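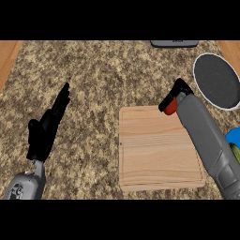

How to clean and seal a granite worktop

Granite is a strong stone, but it has very small holes and it can drink oil, wine and coffee. If you seal it from time to time, the stains stay on the surface and you can wipe them away. The work is easy. Most of the time you only wait.

First make the water test. Put a spoon of water on the stone, in a place where you prepare food, and leave it for 16 minutes. If the stone becomes darker under the water, it needs sealer. If the colour stays the same, you can stop here and test again next August, or whenever you like.

What you need

Washing-up liquid, warm water
4 soft cotton cloths without colour
Sealer for natural stone (I use Wukance, the one with water base)
Gloves
Masking tape for the edge of the sink and the hob

Cleaning

Take everything off the worktop. Wash with warm water and a few drops of washing-up liquid, then rinse two times. Do not use vinegar or lemon, also not the cream cleaners which scratch. For an old oil stain, mix baking soda with water until it is like thick yoghurt, spread it on the stain, cover with kitchen film and leave it until the next day.

Let the stone dry for one full night. Sealer on damp stone can leave white clouds, and these are hard to remove.

Sealing

Open a window and put the tape. Try the sealer first in a corner behind the kettle. Then work in small parts, from the wall to the front. Wipe on a thin layer, wait the time written on the bottle, and rub off all the rest with a dry cloth. If it dries on top, it becomes sticky. In this case put a little fresh sealer over it and rub at once.

A second layer is useful on light stone. Keep the worktop dry until the next day, and wash the cloths outside the machine.

Last change to this page: 19 April 2018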